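The arm that wants to make breakfast

In the back room of Proltside, a shared workshop above a tyre shop in Broltano, it smells of toast most evenings in October. The members have stopped asking who is hungry. They know it is Fistier again, the yellow arm which Bongani Gumede has been building there since spring.

Gumede repairs lifts for his living. He began with robots in his own kitchen, on a table which the family also needed for eating, and he tells me that this arrangement lasted until the first motor bracket was found in the rice. Then he paid for a shelf and a bench at Proltside and carried everything over in two fruit crates.

The arm is made of printed plastic parts and small servo motors. He did not draw it from zero. The lower joints come from a free design, the wrist is his own, and the gripper is the third attempt. The printing took 47 hours, if we count only the pieces that were good enough to keep. Everybody at the workshop knows about the others, because they lie in a bucket beside the door and people take them for door stops.

I asked him why toast. He answered that he wanted a task which his mother could judge. When an arm moves a block from one square to another square, one must be an engineer to know whether it was difficult. With bread, any person can see if the corner is broken or if the slice stands next to the slot and not in it.
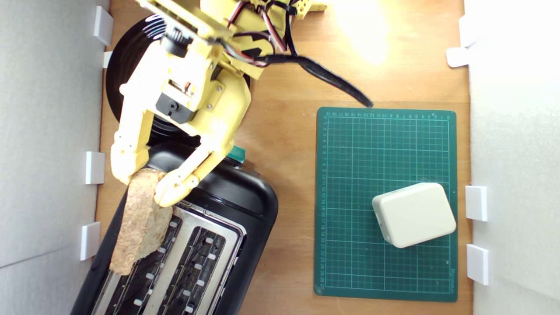

Bread is also a bad material for a machine. It bends, it loses crumbs, and each slice from the same loaf has another thickness. A gripper which closes with full force makes a dent, and the dented slice is wider at the bottom and does not go in. With too little force the slice turns slowly between the fingers like a door. Gumede spent most of the summer between these two mistakes. He first tried to calculate the right force, and then he gave this up and simply lowered the limit on the motor a little each evening until the bread stopped complaining, as he says.

The walls came later. His bench stands near the window, and in the afternoon the sun moved over the table and confused the camera, which he uses to find the slots. So he put white panels on the sides, held with small clips. They do not stop all the light. There is still a strong shine on the wood at certain hours, and he prefers to work after six o'clock, when it is gone and the man with the table saw has also gone home.

To teach the arm, he moves it himself with a second, smaller arm, which has the same joints and no strength. The two are connected, and what his hand does with the small one the big one repeats. The computer keeps each of these movements. He recorded 70 of them for putting the bread in, and he believed this would be sufficient. It was sufficient for one position of the toaster. When he turned the toaster by the width of a thumb, Fistier continued to put bread carefully into the place where the slot had been before.

Now he has more than 2000 recordings, and the toaster may stand at different angles. Taking the slice out again is a separate lesson, and it is the harder one. The slice must be held by its upper edge, where there is not much to hold, and the fingers must not touch the metal. After this it should be carried to a plate.
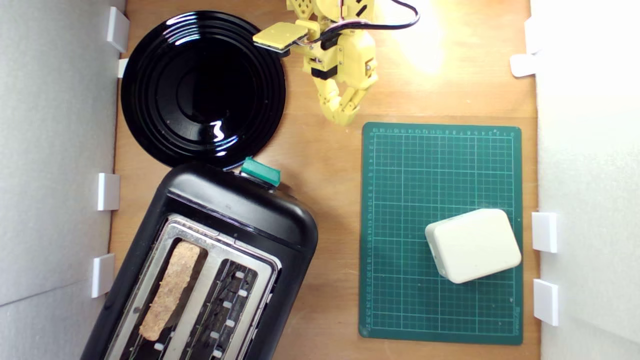 The slice stands in the left slot of the toaster; the black plate is the place where it should arrive.

The plate has been the reason for many discussions at Proltside. It is black and glossy, and the camera does not like glossy things. Cele, who has the bench opposite, offered him a dull one made of enamel. Gumede said no, with thanks. In his opinion a kitchen contains shiny plates, and a robot which needs a special plate is not ready for a kitchen.

He is less strict about the cutting mat. It has no role in the breakfast, but its printed lines help him when something was pushed during the night and must go back to its old place. He writes the positions in a school notebook, in pencil, together with the screws that he had to tighten. The finger screws appear on nearly every page.

I watched for one long evening. The movements are slow, slower than I had imagined, and there is a short stop before every contact with the bread which looks like politeness. Gumede explained that it is only the program waiting for a new picture. He could make it shorter, but he has become used to it. 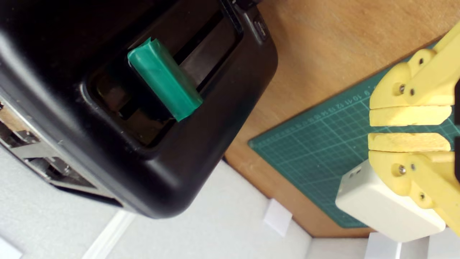
Nosipho Mabaso is not convinced that the learning method deserves so much praise. She told me that with 100 good recordings and a stiffer wrist he would be further by now, and that he collects new data each time when he should, in her words, "take a spanner and look at the play in the second joint". She had measured the play herself, at lunchtime, without asking him.

Gumede does not disagree completely. He has ordered better bearings for the wrist, and he will print the housing again in a harder plastic, also in yellow, as there is still a full roll of it. During the change the arm will be in pieces for a week or two. All the old recordings were made with the loose joint, and he does not know yet how many of them will still be useful with the new one. He plans to try before he deletes anything.

Butter, he says, is a question for next year. Before I left he gave me a slice from the evening's work, on a paper towel, and went to look in the drawer for the small screwdriver.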